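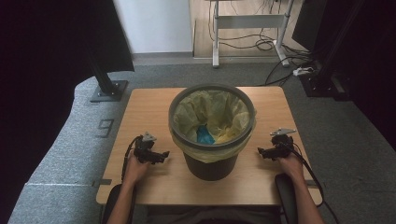
Home Publications Reports Archive Contact

Published May 15, 2019 - Dhillon Laboratory for Manipulation Studies, Nurumbridge

This site uses cookies to improve your reading experience. By continuing to browse you accept our cookie policy.

4.3 Loss of Agreement Between the Left and Right Gripper Records

The liner task was recorded with the Hondisow pair of hand-held grippers, worked by a seated operator at the table in bay 9. Each gripper carries its own camera and reports the opening of its jaws over a cable. The two records are joined after the session by the Finditz software, which assumes that both grippers keep the same time. In January this assumption failed, and the failure was not noticed until a policy had been trained on the affected data.

The first sign was in the behavior of the trained arms. When asked to fold the edge of a bag over the rim of a bin, the left arm closed before the right arm had reached the liner. The bag was pulled to one side and, in the worst trials, the bin was dragged toward the table edge. The emergency stop was used in 36 trials. No person was inside the marked area during these trials, and the damage was limited to one bent finger mount.
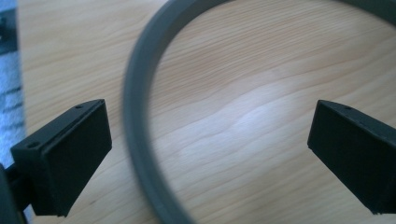

Figure 6. Gripper view of the table during recording, with both fingers open and part of a gray ring between them.

We reviewed all 2,000 recordings in the set. In 404 of them the left jaw signal ran ahead of the left camera images, so that the record showed the jaws as closed while the images from the same gripper still showed a clear gap between the fingers. The right gripper was not affected. The delay was small at the start of a session and grew with its length, reaching 33 frames in the longest one.

The cause was traced to the clock correction in the left controller. After a short loss of power the controller restarted without asking for the shared time and continued from its own stored value. The cable connection was restored at once, and the operator's display went on showing both grippers as ready. Our start-up check compared the two clocks only when a session was opened, and a restart within a session was therefore never tested.

It should be noted that the existing quality screen passed every affected recording. The screen looked for missing images and for jaw values outside the permitted range, and neither was present. Agreement between an image and the jaw value stored beside it was left to visual review - a step that had been reduced to a small sample in order to save time.

The affected recordings were withdrawn and the policy was trained again without them. In later trials the early closing of the left arm was not observed. The clocks are now compared before each recording, and a controller that restarts is held in a fault state until the operator clears it. We have not yet established why power was lost on the left side only. Wear in the cable where it enters the handle remains possible - the part has been replaced and kept for inspection.

Previous section Contents Next section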